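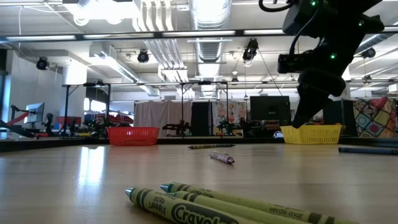
Sorting loose crayons and pens into baskets, without buying a system

Most advice about art supplies begins with a shopping list. Clear drawers, a label maker, a rotating caddy with 12 compartments. I have owned the caddy. It held crayons for a week, then it held paper clips and a dead glue stick, and the crayons were back on the table.

I don't believe in systems that need a grown-up to maintain them daily. What follows is duller than that and cheaper. You need a clear tabletop, two or three small plastic baskets in colors you can tell apart, and a damp cloth.

Step 1. Get everything out on the table

Tip it all out. Do not sort in the box, and do not sort from your lap. You will miss the short ones, and the short ones are half the trouble. A crayon that has been sharpened or snapped a few times slides under everything else and stays there until June.

Spread things out enough that you can see the tips. The wrapper is not always a good guide to the color. Some Crayola sticks have a yellow-green wrapper and a tip closer to teal, and if you sort by paper you'll be wrong about them. Look at the tip, or make a mark on scrap paper.

Step 2. Decide what the baskets are for

Shireen Nel, who ran the after-school table at Clurnden before I did, sorted by color family. It looked wonderful on Monday. I've never seen it survive the rest of the week, and I doubt that children care whether the purples live with the blues.

Sort by type first:

Crayons in one basket.
Pens in another.
Anything you can't identify in a third, to be tested on scrap paper before you quit for the day.

If you own 200 crayons, a second split by color may be worth the bother. Below that I wouldn't.

Step 3. Choose baskets with low sides, and park them at the far edge

The far edge matters more than the basket. Bins at the near edge get elbowed, and bins in the middle get moved "just for a second" and never come back. Along the back they leave the working area free and can still be reached.
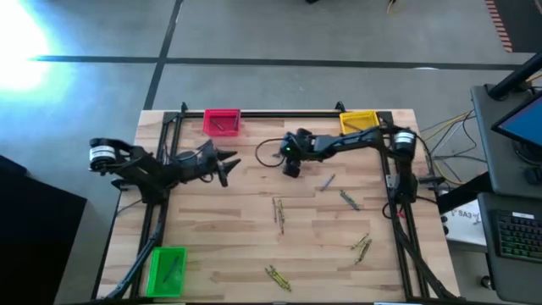

Pens are the exception to the low-sides rule. They lean, they tip, and in a shallow basket a long one will hang over the rim and take a ride to the floor. Give them the deepest bin you have. Caps on, please, and check each cap by tugging it. I've heard that pens should be stored tip down, tip up and flat, each from somebody who was very sure. I lay them in however they land and haven't noticed a difference.

Slotted sides are fine for crayons. You can see what's in there without digging, and the crumbs fall out, which is a mixed blessing. Wipe under the basket when you wipe the table. Check that the slots are narrower than your thinnest crayon before you buy, or the stubs will fall out with the crumbs.

Step 4. Pick up one at a time

This sounds fussy. Grabbing a fistful is quicker, but a fistful is how pens end up with the crayons. When several sticks are lying tight together, take an outside one first and the wedged one will come free. Pulling the middle one out by its end tears the paper.

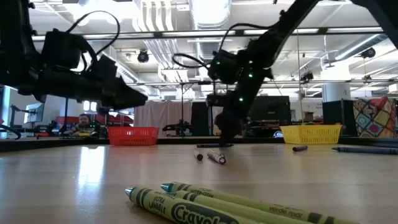 Work from the back of the table toward yourself. Strays near the baskets go in first, so you aren't reaching over them and sending them rolling. Round crayons roll on a smooth table — that much of the usual advice I accept.

As for stubs, keep anything you can still grip with three fingers. The rest can go in an envelope for melting, if you are a person who melts crayons. I've saved stubs for that purpose for years and melted none.

Step 5. Wipe down

Washable crayon comes off a sealed tabletop with a damp cloth, mostly. "Washable" on a wrapper is a promise about some surfaces, so try a corner first if the wood is bare. Dry the table before the paper goes back on it.

Leave the baskets where they are. If they get put away in a cupboard, the next batch of crayons will be left out on the table.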